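Keeping the Gripper Away from Things: A Clearance Layer for Kitchen Tray Tasks

Project report, Anežka Jurčo and Rostam Jalali
Submitted Jul 30, 2026

1. Background

Our project started from the planner that the group before us finished in December. It plans arm motions for placing objects on a tray, and it works well when the counter is clear. When there are other objects near the tray, the planner knows only the table height and the tray position, so the path can pass through everything else. Our task was to add a clearance layer, which we called Vistura, between the wrist camera and the planner.

2. Method

Vistura takes one wrist image before each approach and divides it into two classes, "free" and "keep out". The keep-out regions are projected onto the counter plane and made larger by a margin of 15 mm. The planner then receives them as simple boxes. We chose boxes because the collision checker is already fast with them, and we had no time to write a new one.

The part of the gripper that is always in view had to be masked. Our first mask was drawn for bare fingers. With cloth on the fingers the outline is wider and less regular, and the old mask left a thin strip of cloth which the network marked as an obstacle. The planner then refused to move at all. It took us two days to understand this. The final mask is drawn by hand with extra space on both sides.
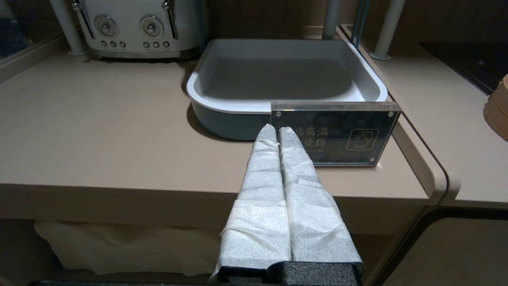 Figure 1. Wrist camera view toward the gray tray, with the clear sign holder in front of it. The sign reads 高温 / 烫伤 (high temperature / burns).

The transparent sign holder was the most difficult object for us. The network found the dark sign inside it quite reliably, but often not the clear material around the sign. The box was therefore too small, and a path near the tray edge could touch the corner of the holder. We added a rule to the post-processing step: if a flat dark region stands upright in front of the tray, its box grows by a further 2 cm on each side. This is not an elegant solution, but it is easy to switch off.

The text on the sign is not used by the software. Rostam tried a small text reader for one week, and we left it out because it made each planning cycle slower.

3. Results

We labeled 419 wrist images by hand. Of these, 343 were used for training and the rest for testing. On the test images the toaster and the metal posts were almost always marked correctly. Most of the errors were at transparent edges, and a smaller number came from the tray, where the light inner surface was sometimes joined with the counter. The second kind of error matters less, because the tray position comes from a separate module.

In simulation, the planner with Vistura chose longer paths than before. Some of them were longer than necessary - the boxes are coarse, and two boxes close together can close a gap that the gripper could pass through.

4. Open points

The mask must be drawn again each time the finger cloth is changed, and we would like to make this automatic. We also did not test the layer with moving objects. The code and the labels are in the Vistura folder of the course repository, together with a short note on how to start the mask tool.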